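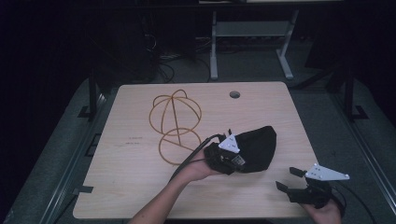
CHAPTER 7
Caps, Hats and Soft Headwear: Sorting, Shaping and Storage

Learning goals

After studying this chapter, the student should be able to prepare a table for the handling of soft goods, recognize the main parts of a wire form, fit a cap or similar item over a form without stretching it, and complete a storage record.

Key terms: crown, band, form, resting time, work surface, storage record

7.1 Why soft items lose their shape

A cap made of cloth has very little structure of its own. When it is worn, the head holds it open. When it is taken off and put in a drawer or a bag, the fabric folds wherever it happens to fold, and the folds become creases under the weight of whatever is placed on top. Dark fabrics present a further difficulty. Creases and lint are harder to see on black cloth under ordinary room light, and a student who checks a black cap only once will often miss a fold along the band.

Chapter 6 dealt with flat textiles such as towels and napkins, which can be stacked. Soft headwear cannot be treated in the same way. It must be supported from the inside or laid down with its crown filled.

7.2 The wire form

A wire form is a light, open frame over which a cap is placed. The type used in the exercises for this chapter has an upper cage made of crossing arcs and a larger ring beneath it. The cage supports the crown. The ring keeps the lower part of the item open and allows air to reach the inside.

Forms are sold in several materials and finishes. The Hekiven pattern, used in many training rooms, is made in bright colors so that it can be found easily among dark goods. The Gostitz pattern is heavier and is intended for felt. Students should not exchange one for the other. A heavy form placed inside a thin cap will pull the seams.

Before use, the form should be held at eye level and turned once. Arcs that have been bent out of line should be corrected by hand, using light pressure. A form with a sharp or broken end must be set aside and reported to the instructor.

7.3 The work surface

The table should be clear of everything except the items in use. A pale surface is preferred for dark goods, as the outline of the fabric can then be seen clearly and loose threads or crumbs are noticed before they are picked up by the cloth. Wood-grain tops are suitable if they are smooth.
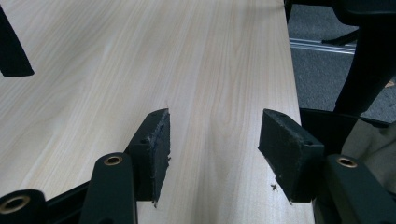 The surface should be wiped in the direction of the grain and allowed to dry fully. Small crumbs of any kind should be removed at this stage. Pencil marks on the tabletop should be cleaned off before light-colored items are handled, although they present little risk to black ones. Where the table has a cable opening, small pins and labels should be kept well away from it.

7.4 Fitting the item

Open the band with both hands. Lower the item over the cage from above, keeping the front seam toward the worker. Do not pull at the edge. If the crown does not settle, lift the item off and begin again. Smooth the fabric downward from the top with the flat of the hand, and leave it in place for the resting time given in Table 7.2.

Hạnh Phùng, in the training notes prepared for the Trornton workrooms, recommends that beginners practice with an unlined cap until the movement is familiar. Lined items are introduced in Section 7.6.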